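Visit report: December open day at the Vustden paper mill

Our group went to Vustden in December for the mill's winter open day. There were 16 of us on the bus, most from the evening bookbinding class, plus Amos Thibodeaux, who drove. The trip up the valley took longer than planned and we missed the welcome talk. Mavis Sorensen met us at the gate anyway and gave us the short version on the walk across the yard.

The mill makes cotton rag paper in small runs. It stopped making paper for printers years ago and now sells mostly to binders, conservators and a few map restorers. The building is long and low with the river on one side. Visitors go through it in the same order as the paper does, starting at the sorting room and ending at the store.
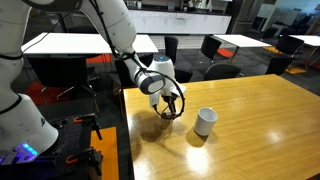 Sorting is still done by hand. The rags come in as cutting waste from a shirt maker called Gomico, baled, and have to be checked for elastic and synthetic thread before anything else happens. One bad bale can spoil a week of pulp. We were allowed to try it and were much too slow.

The beater is in the next room and is loud enough that the guide held up printed cards instead of talking. It runs for most of a working day on each load. Domnica Tănase, who is in charge of the vats, showed us pulp at the start and at the end of beating. The early pulp felt like wet lint. The later pulp was closer to thin yogurt. She judges it by rubbing it between her fingers and then checks herself with a drainage test. The two usually agree, she said, and when they don't she keeps beating.
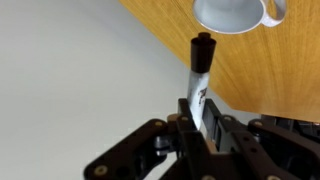 We had 2 vats to watch, one for small sheets and one for large. The small vat is a one-person job. The large mold takes two people, who have to lift together and shake in the same direction or the sheet comes out thick at one corner. Trinity Bellamy from our class had a turn on the small mold and made three sheets, the last of which was passed as sellable. It had her initials penciled on the corner before it went to the press.

Lunch was soup and rye bread in the old drying loft, four dollars a head. There is no heating up there, so bring a coat if you go in winter. The restrooms are on the ground floor only.

After lunch we saw the sizing room. Vustden uses gelatin size for its heavier papers and leaves the lighter repair papers unsized. Several of us had been buying the unsized kind for years without knowing that was why it drank up so much paste. I wish the labels said so.
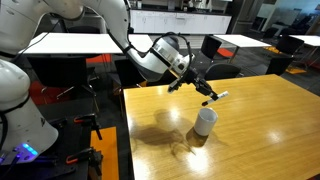 The store was the last stop. Prices are a little lower than through the Uvport catalog, and you can go through the seconds bin, where the flaws are mostly small knots or a rough edge. I bought a pack of the cream text weight and some offcuts for endpapers. Trinity Ruiz-Ortega found a discontinued gray called Villa, which she has been trying to match for a family Bible she is rebinding. They had 103 sheets left and she took 40.

The mill will hold sheets for groups if you write ahead with the weight and color. Parking is free but the lot is small, and the bus had to wait down by the bridge. We left at 3:30 and were back before dark.
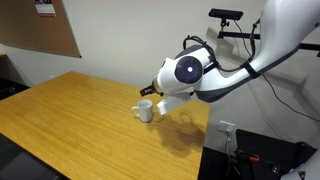
White robotic arm with a black gripper, at a wooden table with a mug.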